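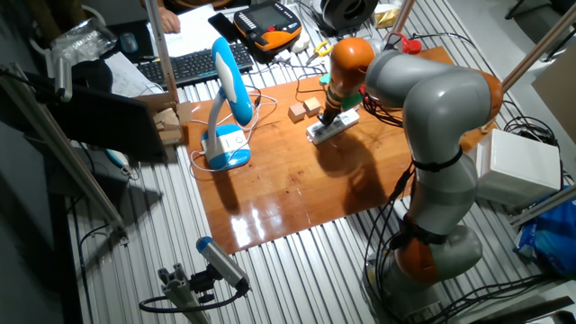 # Endholm repair evenings — progress report, second period

Thursday, October 15, 2026
To: Rudasance Fund, small grants desk
From: Danica Todorova

Quick one, sorry. I know the template asks for the narrative first and the money after, but the money part is short so I'm mixing them. Receipts are in the shared folder, sorted by month.

## Where we are

Open every other week as planned. Missed one evening in July — the hall lost power that afternoon and we couldn't get hold of people in time, so a few turned up to a locked door. We've got a text list now. Should have had one from the start.

278 items through the door since the grant began. Mostly lamps, toasters, kettles, vacuum cleaners, then clothes, then everything else. The sewing table is busier than I expected when I wrote the application. Zippers, mainly. Winter coats started coming in the minute it got cold.

Not everything gets fixed. Battery toothbrushes, no luck at all, they're glued shut. Cheap headphones, same story. We tell people at the sign-in desk now so they don't sit an hour for a no.

## Spending

- $2000 for tools and test gear: spent, apart from small change. The big item was the safety tester. Second was the sewing machine, a used Tinda, serviced before we paid for it.
- Hall rent paid through the end of the year.
- Printing came in under. I'd like to move what's left to thread, fuses and replacement plugs, if that's ok. Please confirm by email, I don't want to assume.

Insurance went up at renewal. I've covered the difference from the donation jar this time. It'll need its own line in the next budget.

## Fixers

11 regulars, up from the group we listed in the application. Enough for two electrical tables and one sewing table on a normal night. Not enough if two people are sick the same week, which happened in September and we had to turn folks away after the first hour.

Three of the newer ones have done the electrical safety training. The rest are booked on the next round. Until then they work next to somebody who's signed off — no exceptions, that's in the house rules and it's being followed.

Would like another person for bikes. We get asked every single time and have to say no.

## What changed from the plan

The school sessions didn't happen. We wrote that we'd run 3 of them in spring, and the school was keen, then their schedule moved and the teacher we'd been talking to left. I've written to the new one twice. If it's still a no by Christmas I would rather drop it and put the hours into a Saturday opening, which people are asking for anyway. Your call as much as mine.

The sign-in form got shorter. Old one had a whole page and nobody filled in the back. New one asks: what is it, what's wrong with it, how old, did you try anything already. Fixers say the last question saves them the most time.

Parts shelf is new. People leave dead appliances with us and we strip them for knobs, feet, switches, screws. It was getting out of hand by August so now there's a rule: one shelf, when it's full we stop taking. Cords do not get reused unless they pass the tester.

## Problems

Storage. The closet at the hall is shared with the choir and we've outgrown our half. Gashi Hardware on the corner has offered a dry corner of their back store for free, but it means carrying the boxes across the street before and after each session. Fine in summer. Not looking foward to it in January. A folding cart would help and would fit in the tools line if you let me move the printing money.

Heating. The hall only heats the main room if we book it as a "full" evening, which costs more. Fixers have been in their coats the last two sessions. I've asked for a price for November to March and will send it when I get it.

Waiting times are still too long around seven. We tried numbered tickets. Better, but then people go wandering off and miss their turn. May try booked slots for the first hour only, with walk-ins after.

## Next period

- Safety training for the remaining fixers
- Decide on school sessions vs. Saturday
- Find a bike person
- Heating price, then a revised rent line to you
- Annual check on the tester (due in spring, quote requested)
- Short feedback form at the door, paper, two questions max

No change to the end date. I don't expect to ask for an extention but will say so early if that shifts.

Two things I need back from you: the ok on the printing money, and whether the insurance can go in the next budget as its own line. Everything else can wait for the call.

Danica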